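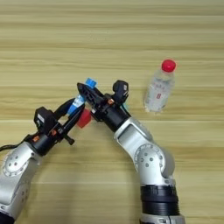

The two arms at the work table during the small-object task, grippers together, with the water bottle off to one side.

Dear friends at the Talpur fund,

April has been a good month for us at Woltodlow, and I am happy to have so much to tell you! When I last wrote, we were still arguing over how best to show the arms a two-handed job, and I'm pleased to say we have settled on remote control for nearly all of it. Our operators sit at the Jiltau station, move a pair of hand controllers, and the arms follow along. We kept hand guiding – taking hold of an arm and walking it through the motion – for the first lessons only, where it still helps a new operator get a feel for the reach.

So far we have recorded 378 demonstrations of the small-object task, and 61 of those were set aside after review, mostly for long pauses while the operator worked out which arm should move next. Ghazala Butt has been going through every one of them with great patience (and a great deal of tea), and her notes have already changed how we teach. She now asks people to bring both grippers in slowly and to settle before they close, and the later recordings are much smoother to watch.

Training a new operator takes about 2 hours, a good deal less than we had budgeted, so we would like to move part of that money over to the Onach software, where the playback tool needs work. It still drops the wrist camera views now and then, and that costs us an afternoon each time. I'll send the revised budget lines separately, and I would be very glad of your thoughts on them before we start recording the next task.

With warm thanks from all of us at Woltodlow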